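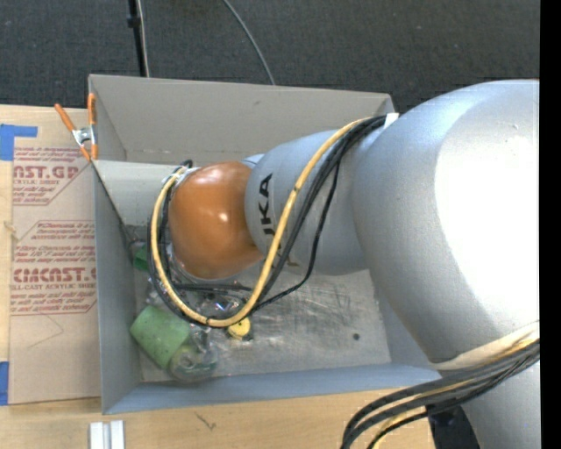 Figure 4. The robot arm over the picking bin at the Henare site, with mixed small items in the bin.

4.2 What changed for the people at the picking station

We now turn from pick rates to the part of the study we enjoyed most, which was spending time with the crew. Before the arm arrived, picking at Henare was done by hand. A picker stood at the bin, lifted out one item, turned it to find the label, and placed it in a tray for packing. Everyone on the crew was good at it, and most of them were tired of it. The arm, running the Plika picking software, took over the lifting and placing in December. It did not take over the deciding, and this section is about where the deciding went.

The crew at the station had 16 members during our study. Over the study period we logged 2706 requests for help, meaning moments when the arm paused and asked a person to choose. Each request was answered from a screen beside the station, usually by pointing to the item that should be picked next or by marking one to be left alone. We had expected people to find these pauses annoying. Some did in the first weeks, and then something much more interesting began to happen – the crew started to predict them.

Clear packaging was the great teacher. In Figure 4, shiny, see-through material lies close to solid items in the bin, and glints of light show through the cables of the arm. A person reads a pile like this with hardly a thought. The picking software finds it much harder to tell where a clear item ends and the gray floor begins. Pickers who had handled such items by hand for years knew which ones slid, which ones crumpled, and which ones stuck to their neighbors, and they brought all of that to the screen. One of them, Darcy Whitelaw, began keeping a paper list of item pairs that should never share a bin. By the end of the study the list was taped up at the station and had grown to 20 pairs, and the planners upstream were loading bins by it. We were delighted to see it. A job that had left little room for suggestions had become one where a suggestion could change the next shift's work.

The physical side of the job changed as well. Pickers told us their shoulders and wrists felt better, and several now spent part of the day walking between the station and the packing tables, where before they had stood in one spot. The gains were not evenly shared. Two of the crew said they missed the rhythm of hand picking, and one described answering requests as "waiting for a question." Kane Hinds, the shift lead, responded by rotating people off the screen after 2 hours, and complaints about boredom dropped after that. We did not test other rotation lengths, and we would love to see someone do so.

Training deserves a longer look than we can give it here. The Grundemero course that came with the station spent most of its time on stopping and restarting the arm safely, as it should. It had much less to say about how to give a useful answer when the arm asks for one. New pickers learned that part from each other, mostly by standing beside a coworker and talking through each choice out loud. This worked well at Henare, where shifts overlap by half an hour. At our second site, Trostov, shifts do not overlap, and new pickers there were slower to trust their own answers (see Section 4.3).

One last observation concerns the language people used. Early on, the crew spoke of the arm as being "stuck" and of themselves as "fixing" it. Later interviews have far more talk of "showing" and "telling." We are careful not to build too much on a change of verbs, but it matches what we saw on the floor – people who felt that their knowledge of the items was being put to use, and who were eager to explain it to us, sometimes well past the end of a shift.

Contact: Plika study group, Henare site office | Copyright the authors | Back to top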